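**Humunberg Student Robotics Club**
**Minutes of the Project Meeting, 21 June 2023**

Chair: Shalini Mittal. Minutes: Ashok Garg.

**1. Previous minutes**
The minutes of the previous meeting were approved without change.

**2. Two-arm simulation project**
The Nishad team reported on the rolling pin task, in which both arms are to lift the pin from its stands together. The team has 579 simulated runs on the club server. Members discussed whether the balls on the table should keep fixed positions or be moved between runs. It was agreed that positions will be varied - the team will write the script before the July meeting.

**3. Grading of runs**
Mr. Garg proposed that a run be counted only if both handles leave the stands. Ms. Mittal asked that dropped pins be recorded separately. Both points were adopted.

**4. Cikside student competition**
The club will enter 2 teams. Each team may bring up to 40 pages of printed notes. Entry forms are to be returned to Ms. Mittal.

**5. Action items**
- Nishad team: script for ball positions.
- A. Garg: revised grading sheet.
- S. Mittal: competition entries.

**6. Questions from members**
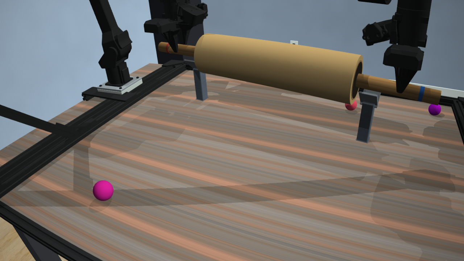 Must new members know how to program before joining a project team?

New members may join without programming experience and will be paired with a current member for their first project.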